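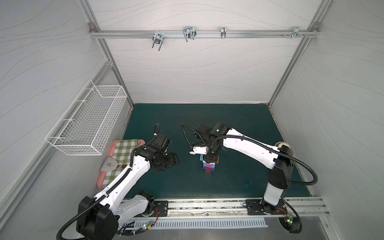 Home | Posts | Garden | About

Leeks, mostly

4/11/20

I've been meaning to write up the allotment year for weeks and keep putting it off, partly because the weather's been foul and partly because I didn't want to admit how badly the squash did. Two squash. From a bed the size of a double mattress! One of them was so small I ate it in a single sitting with butter and felt a bit silly about it.

But the leeks, oh, the leeks have been wonderful. I sowed them in an old washing-up bowl on the bedroom windowsill in early spring, when I was going a bit mad looking at the same four walls, and they came up like green hair. I used the old variety my neighbour on the next plot swears by and then a packet from Kuipers, which I'd only ordered to get the postage down. Kuipers won, by miles. They're fat and straight and they've hardly any rust on them, while the others look as if they've been left out in the rain (well, they have).

My plot is up at Ninden, for those who are new here. It's on a slope, facing slightly the wrong way, and the soil is the sort that sticks to your boots until you're two inches taller by the time you get back to the gate. I was on the waiting list for 18 months. When the letter came I'd nearly forgotten I'd applied, and I went up to look at it in my work shoes, which was a mistake I only made once.

August was the best of it. I'd go up after tea with a flask and do a bit of watering and then just sit on the upturned crate and listen to the swifts. The beans went berserk. I froze eleven bags, gave away a good many more, and by the end people were crossing the road when they saw me coming with a carrier bag. I still can't face a runner bean. Ask me again at Easter.

Things I'd do differently: net the kale the day it goes in. I know, I know, I wrote exactly the same thing last year. The pigeons had it down to the stalks in one morning and I stood there with the netting still in its packet. Also I'm giving up on the Markano tomatoes, pretty as they are on the label. They split if you so much as look at them, and then the blight got the lot anyway. Next year I'll grow a small cherry one in pots by the back door where I can fuss over it.

Now it's all leeks and chard and a row of parsnips I'm refusing to dig until there's been a proper frost. I've got the garlic in, a bit later than I like, and I've put cardboard down on the squash bed with a great heap of leaves on top. The worms can have a go at it.

Tonight it's leek and potato soup again. I sweat the leeks for ages with the lid on, far longer than any recipe says, and put a good scrape of nutmeg in at the end. If you've got a leek recipe that isn't soup, please leave it in the comments, I've got a whole row to get through and my freezer is full of beans.

11 comments | Share this post

Older posts | Newer posts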